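Can a machine do the chores yet? Speaker notes, Bimonside evening, 27th December

Slot is 20 minutes plus questions. Water on the lectern, clicker in left hand.

SLIDE 1 - title
Say hello, thank Bimonside for the room. Ask for hands: who has a robot vacuum? Who still owns a broom? Let them laugh, then move on.

SLIDE 2 - what I mean by a chore
A chore is a job with a messy start. Factory work mostly has a clean one, with parts in a tray, same way up, all day long. Kernix has run a packing cell like that since July and it rarely needs a person near it. At home you get a sink of odd mugs and one sock.

SLIDE 3 - the towel numbers
We set up a towel folding job at Nekholm and logged 1550 attempts. 1307 ended in a fold we would accept. Pause here. Then say what "accept" meant: square enough to stack. A hotel would have been stricter. Most of the misses came from the first grab, when the arm picked up two layers or none.
If someone asks about speed - slower than me, and I am slow.

SLIDE 4 - shop floor
Kitting, bin sorting, wiping down a bench. Saarinen shop has 299 part types in its kitting area. Rigid parts are fine. Bagged parts slide and change shape, and cable ties get everywhere. A person still checks every kit before it leaves. Do not promise a date for when that stops.

SLIDE 5 - flowers
Slow down for this one. Putting cut tulips in a vase takes a child a minute. For a gripper it is three hard problems together. The stem is thin and bends. The head bruises. The neck of the vase is narrow, and the leaves catch on it.

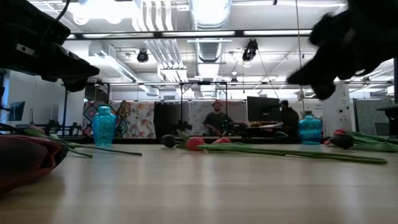
Glass is its own trouble. Depth sensors often read straight through it or pick up a reflection, so the arm can be wrong about where the rim is. A shiny tabletop makes it worse. Also mention squeeze force: enough to hold a wet stem will crush a dry one.

SLIDE 6 - so, yet?
My answer is some chores, in some rooms, with someone nearby. Towels yes, with patience. Kits yes, with a check at the end. Flowers I would still do by hand.
Skip the cost table if past 17 minutes. If there is time, give the one line on it - we went through 200 gripper pads on the towel job.

Questions. Repeat each one into the mic, the back row can't hear.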